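Getting a Teacher's Workroom Ready for the First Week

I love the last few days before school opens. The floors are shiny, the copier hasn't jammed yet, and there's still time to fix the things that drove everybody up the wall last January. I've been setting up workrooms and classroom corners at Runddale Elementary for years now, and these are the tricks I come back to every August. Most of them cost next to nothing!

Start with the paper cutter

Wipe the bed with a barely damp cloth, dry it, and then slice through a folded sheet of aluminum foil a few times. It won't replace a real sharpening, but it takes the little burrs off and the blade stops chewing construction paper. Lock the arm down when you walk away, every single time.

Glue sticks and markers

Store markers flat or tip down. Tip up is how you end up with a whole tub of dry ones by Halloween. Glue sticks last longer in a zip bag with the air pressed out, and if the caps have wandered off, a bit of plastic wrap and a rubber band will get you through a week or two.

Dried-out watercolor markers can go in a jar of water by color. Leave them overnight and you've got paint! My second graders thought this was magic.

Whiteboards that won't wipe clean

Ghosted old writing comes off if you scribble over it with a fresh dry-erase marker and wipe while it's still wet. For the stubborn stuff, rubbing alcohol on a soft rag works, then plain water after. Skip the scouring powder, please. It scratches the surface and then every word sticks forever (ask me about Room 30).

Envelopes, forms and all that paper

Use big manila envelopes for anything that travels between home and school. They hold up better than folders in a backpack, and you can reuse one for months if you don't lick the flap. Fold the metal clasp down and leave the gum dry. Write the student's name along the short edge so you can flip through a box of them standing up.

If a flap has sealed itself in the humidity, put the envelope in the freezer for an hour or so and ease a butter knife under the corner. Go slowly and it usually lifts without a tear.
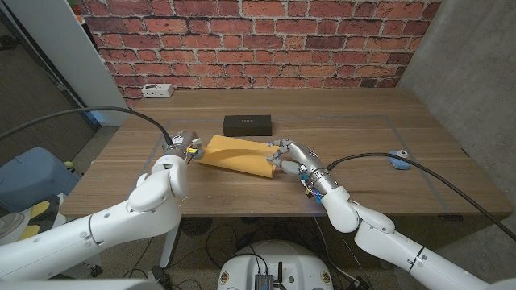 Chair legs and squeaky desks

Cut tennis balls still work fine on chair legs, but I've switched to thick felt pads and I'm never going back. Clean the foot of the leg with alcohol first and press the pad on hard, then leave the chair upside down overnight so the glue can grab.

For a desk lid that squeals, rub a plain white candle along the hinge and open and close it a dozen times. Oil works too, only it finds its way onto homework.

Labels that stay put

Eftychia Vlachopoulos, my old teaching partner, taught me to label the shelf as well as the bin. It sounds fussy but it's wonderful, and even the kindergartners put things back. Cover paper labels with clear packing tape and let the tape run past the edges by a finger's width. To get an old one off, warm it with a hair dryer and peel from a corner.

The lost pencil problem

Keep two cups by the door, one for sharp and one for dull, and have a student swap them at the end of the day. Sharpening in class is noisy, and it eats up more time than you'd think. If the electric sharpener bogs down, unplug it, empty the tray and run a dry toothbrush over the blades.

Before you lock up

Take a picture of every shelf once it looks right. In January, when it's all gone sideways, you can hand the photo to a couple of eager fifth graders and they'll have it back in shape before lunch.

Posted 28 August 2022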